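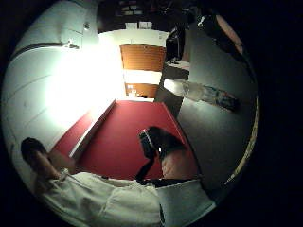

Mélanie MacLeod pergunta sempre o mesmo quando mostro esta célula: quanto tempo por dia se perde a cuidar dela antes de produzir a primeira peça? Boa pergunta, e é por aí que quero começar. Na Ornico são doze minutos de manhã e cinco ao fechar. Já foram quarenta!

(Pausa. Deixar o pessoal sentar.)

A célula chama-se Skarnley, nome que ficou do projeto e que já ninguém consegue mudar. Um braço, uma pinça de dois dedos, uma mesa de alimentação. Pega em tampas, roda-as, pousa-as no tabuleiro. Parece pouco, mas adoro esta máquina, e vou tentar explicar porquê falando quase só de manutenção.

Arranque da manhã

Primeiro o ar. Abrir a válvula devagar e esperar que o manómetro pare de mexer. Depois a pinça: abrir e fechar a seco, dez vezes, com a mão longe, e ouvir. A sério, ouvir! Um dedo com folga faz um estalido no fim do curso muito antes de aparecer qualquer alarme no ecrã.

A seguir, o ponto de referência. Levamos o braço ao pino da mesa em velocidade reduzida e comparamos com a leitura gravada. Se a diferença passar de duas décimas de milímetro, não se corrige no programa. Vai-se ver o que mexeu — quase sempre um parafuso da base da pinça ou uma almofada gasta.

(Contar aqui a história das almofadas.)

As almofadas dos dedos: trocávamos quando alguém se lembrava. Agora anotamos os ciclos e trocamos aos 3817. O número tem graça, eu sei. Foi o ciclo em que a primeira almofada do ensaio começou a deixar escorregar tampas, e o Darcy Sawatzky escreveu-o a marcador na porta do quadro. Ficou como limite provisório e ainda lá está. Para as almofadas da Morin serve; com as da Fumier, mais macias, paramos aos 250 e não vale a pena insistir.

Cabos

Se só levarem uma coisa desta palestra, que sejam os cabos. Das paragens que registámos, 214 minutos vieram de um único conector no pulso do braço. O sensor estava bom, a placa estava boa, trocámos as duas coisas na mesma (confesso) e o culpado era um cabo apertado demais na abraçadeira, que puxava a ficha a cada rotação.

Hoje deixamos uma laçada com folga, marcamos o cabo com tinta junto à abraçadeira e, se a marca andar, refazemos a fixação. Custa uns cêntimos de tinta!

Limpeza e fecho

Pano sem pelo nos dedos, nada de ar comprimido virado para as guias. Braço na posição de repouso, ar despressurizado, caderno assinado. O caderno é de papel e vai na página 441. Perguntam-me muito por uma versão digital — temos, mas o papel está ao lado da máquina e toda a gente escreve nele.

(Se houver tempo: mostrar a almofada gasta e a nova, passar pela sala. Pedir que as devolvam. Depois perguntas, começando pela fila de trás.)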